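Section 4: Folding the pink sheets

Read section 3 (storing and cutting paper) before you start. The steps below cover the folded table markers used at Lukcombe, from a flat sheet to the finished point. Allow plenty of room. A crowded table is the usual cause of crooked folds.

**What you need**

- Pink paper from the Collitz box, stock number 2092
- A smooth table with a hard top
- A bone folder, or the back of a spoon
- A soft pencil
- The storage tray marked 437

**Caution:** Paper edges cut. Keep fingers behind the edge when you pull a sheet from the box, and keep the craft knife in its sleeve until section 5.

### 4.1 First creases

1. Wipe the table and let it dry.
2. Lay one sheet down with the short side towards you. Sheets are 300 mm long and 162 mm wide. If yours is a different size, go back to section 3.
3. Bring the left long edge over to the right long edge. Line up the corners at the top first, then at the bottom.
4. Press from the middle outwards, then open the sheet. You now have a vertical crease.
5. Take the top left corner down to the crease and press. Do the same with the top right corner.
6. Open one corner and check the diagonal line. It should meet the vertical crease without crossing it.

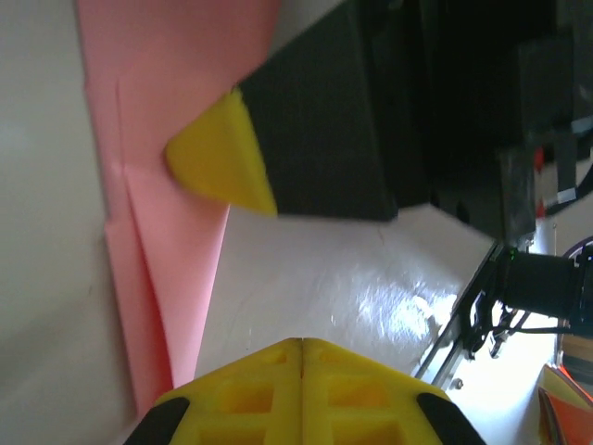

*Paper and Print Room, Lukcombe - section kept by Dulce Carrillo*

On pink paper the diagonal folds show up as a V against the vertical crease. Go over the V lightly with the bone folder. Heavy pressure polishes the paper and leaves a shiny line that shows under the hall lights.

**Note:** Glare on a white tabletop can hide a faint crease. Turn the sheet a little, or move the lamp, before deciding that a fold has been missed.

### 4.2 Making the point

7. Fold both top corners back in to the crease. The sheet now has a point at the top.
8. Turn the sheet over, keeping the point away from you.
9. Fold the left side in to the centre. Leave the small flap behind it free.
10. Fold the right side in the same way. The two sides should meet and not overlap by more than the width of a pencil line.
11. Run the bone folder down each side once.

If the layers slip, open the last fold only and do it again. Do not open everything back to the flat sheet. Collitz paper will take two or three refolds along the same line, then the surface starts to break.

### 4.3 Lifting and shaping

12. Pinch the sheet at its lower end, between finger and thumb, and lift it clear of the table.
13. Let the upper part open out. The bend should come from the narrow end, so don't push at the top.
14. Give the lower end a half twist to make the stem. Stop as soon as you feel the paper resist.
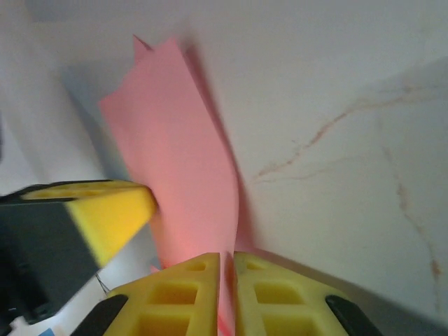
15. Hold the stem and ease the small flap at the top away from the main edge with a fingertip. It makes a second, shorter peak and should stay separate.
16. Set the marker down on its side in tray 437, stem towards the handle. Don't stack markers on top of each other.

**Caution:** Never pull on the flap to straighten a marker. It tears along the fold and the sheet can't be saved.

### 4.4 Common faults

| Fault | What to do |
|---|---|
| Point leans to one side | Refold step 5, matching the corners again |
| Stem untwists | Pinch it again lower down and repeat step 14 |
| White line along a crease | Too much pressure. Use the sheet for practice |
| Flap stuck under the edge | Slide the pencil tip beneath it, lead end out |

Spoiled sheets go in the practice folder on the lower shelf. Abdelghani Alaoui collects the full trays on Thursday at 4 pm and takes them through to the hall. Requests for more paper go to Caroline Mwakalinga - give the stock number, as the Linovetti pink is thinner and does not hold a twist.

Cutting the slots for the name cards is covered in section 5.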